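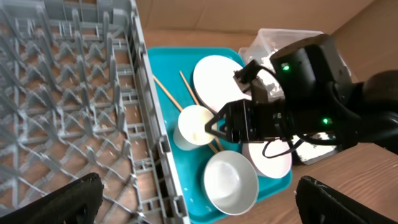

*La taza, sobre la bandeja turquesa.*

Desde enero tenemos dos brazos robóticos en la zona de devolución de bandejas del comedor de Luden. Llevo casi 5 años en ese puesto y varios compañeros de otros centros me han preguntado cómo va, así que lo escribo una vez y ya está.

El trabajo es el de siempre: llega la bandeja, se separa la basura, se vacían los restos y la vajilla va a la rejilla gris del lavavajillas. En Luden servimos 300 comidas los días flojos y 500 los buenos. Antes éramos cuatro en la cinta. Ahora Karim Awad y yo preparamos las mesas de los brazos y los otros dos han pasado a cocina.

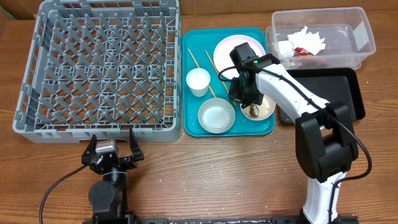 *Bandeja con vajilla y palillos, y la rejilla todavía vacía.*

Lo que más ha cambiado es el ritmo. Un brazo va pieza a pieza, sin prisa, y hay que resistir la tentación de meter la mano. Nanna Hafþórsson, la encargada, nos pidió que apuntáramos cada vez que lo hacíamos. El primer mes llené una libreta — la mitad eran palillos.

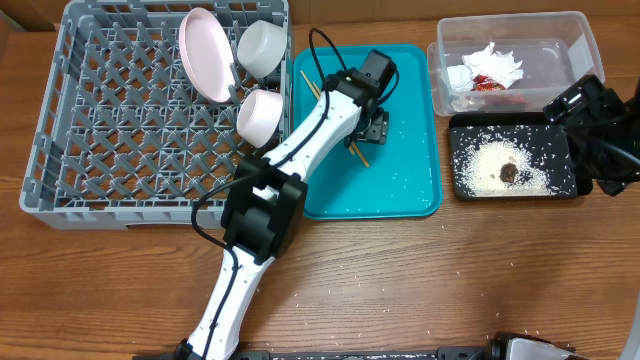
El arroz sigue siendo cosa nuestra. Se queda en la mesa, entre las bandejas, y al final del turno pasamos el paño como antes. También revisamos los cubos, por si ha caído algún cubierto con las servilletas.

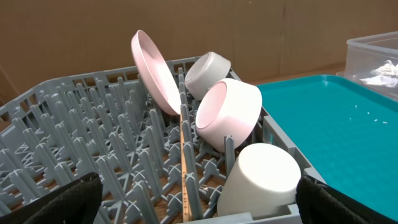
Foto: Volodymyr Karpenko

Mi espalda lo nota para bien, las cosas como son. Lo que echo de menos es hablar: con cuatro personas en la cinta había conversación toda la tarde, y ahora Karim y yo estamos cada uno en una punta. Los de cocina tampoco están contentos del todo, porque entran a las seis. Lo del horario se lo hemos planteado a Nanna y seguimos esperando respuesta.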